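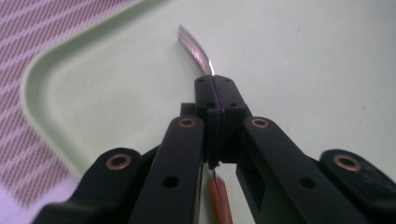

Handling thin metal strip at the bench: speaker notes

8 min read

Slide 1. Title

Give the title and go straight on. The talk covers short lengths of thin, curved metal strip between the coil and the finished part: cutting, laying out, picking up, inspecting, storing. Forming and heat treatment are out of scope. If asked, the forming talk is in the afternoon session.

Define terms before the next slide. "Strip" means slit stock with a finished edge. "Piece" means a cut length. "Set" means the curve a piece keeps when no load is on it.

Slide 2. Where the curve comes from

Strip stored on a coil takes a set. The outer wraps take less of it than the inner wraps, so pieces cut from the same coil do not all have the same curve. Draw the coil cross-section on the board if there is one.

Two kinds of curve to separate:
Coil set is the bend along the length. The piece rocks when placed on a flat surface, convex side down.
Camber is sideways drift in the plane of the strip. The piece lies flat but does not follow a straightedge.

Most of the audience will have dealt with coil set. Camber is confused with bad cutting. Show the straightedge check: one edge against the rule, look for a gap at the middle, turn the piece over, look again. If the gap changes sides, it is camber.

Slide 3. Cutting

At Misitz the pieces are cut on a bench shear with a fixed stop at 400 mm. The older fixture had its stop at 407 mm to leave an allowance for trimming the second end. The allowance was dropped when the shear blade was changed. Some drawings still carry the 407 figure. Say this slowly. It accounts for most of the questions that came in after the last version of this talk.

Points to make:
Cut square unless the drawing calls for an angle.
For angled ends, mark which face is up before cutting. Two pieces cut at the same angle from opposite faces are mirror images and will not interchange.
Burr goes to the lower face. Record the burr side on the tray card.
Gloves for all of this. The slit edge is sharper than the sheared end.

Pause for the blade question. Answer: blades are changed on burr height and not on number of cuts.

Slide 4. Surface

Bright finish shows everything. A scratch that would pass on a matte surface is a reject on a bright one. Under white light the surface can show tints, mostly pale violet or pink. These have at least three possible sources: reflection of nearby objects, a thin oil film, or light oxide. Wipe and turn the piece before writing anything down. A reflection moves as the piece turns. Oil comes off on the wipe. Oxide stays where it is.

Do not let the group go into oxide colors here. Refer them to the Pemo finish chart in the handout, which has the reference swatches. Projector colors are not reliable for this.

Slide 5. The tray

Trays should be a flat, light, non-metallic color with no pattern. Pale green was chosen at Fekden after trials with white, gray and blue. White glared under the bench lamp. Gray came too close to the color of the strip, and ends were missed when the tray was cleared. Blue was acceptable but was already used for returned parts.

The reason for a plain background is edge visibility. A narrow bright piece seen at a shallow angle can almost disappear. Against flat green the outline holds, including the cut end.

Tray rules, read from the slide:
One layer only.
Pieces parallel, not crossing.
Convex side up, so both ends touch the tray.
No wipes, pens or calipers left in the tray.

Someone will ask why convex side up. With the convex side down the piece rests on its middle and rocks, and the contact area picks up a rub mark. With both ends down it stays put. The drawback is that it is slightly harder to get under an end, which leads to the next slide.

Slide 6. Pickup

Grip across the thickness, on the two faces, near one end. Do not grip edge to edge. Thin strip held by its edges bows between the contact points and can flip out.

Pads: flat, parallel, clean, wider than the strip. A pad with a nick in it will print the nick onto a bright face. Inspect pads at the start of the shift and after any drop.

Force: enough to stop the piece from rotating in the grip. The free end acts as a lever, so the longer the overhang, the more the piece tends to turn. If it turns, move the grip point farther in before adding force. Added force is how kinks are made.

Lift order:
Close the pads on the piece while it is still supported by the tray.
Raise the gripped end first.
Let the far end leave the tray last, without dragging.
Hold for a moment before moving across. Thin strip keeps vibrating after a fast lift and will touch whatever is next to it.

Demonstrate with the sample pieces. Pass the kinked one around in its sleeve. The kink is easier to feel than to see, so allow time for the back rows.

Slide 7. Inspection

Check in this order: length, ends, set, camber, surface. Surface goes last because the other checks involve contact.

Set is measured as height at the middle with both ends on the plate. Limit on the current sheet is 4 mm. Do not press the piece flat and let go as a check; it tells the inspector nothing about the set and may change it.

Lighting: 500 lux at the bench, one lamp, from the left. A second lamp doubles the highlights and hides fine scratches.

Slide 8. Storage and transfer

Interleave with plain paper, no print. Su sleeves are used for anything leaving the building. The sleeve must be longer than the piece; ends that stick out get bent. Do not band pieces together. A band puts a local bend in the outer pieces and a scratch in the inner ones.

For pieces going back into the coil area: label and box separately. Cut pieces have been found inside coil wrap before, and they mark every layer above them.

Slide 9. Open items

The 407 drawings still need to be withdrawn.
No agreed method for recording camber on angled pieces.
Pad material trial is running, results expected in October.

Leave this slide up during questions. Keep the sample pieces at the front table and collect the sleeves before the room is released.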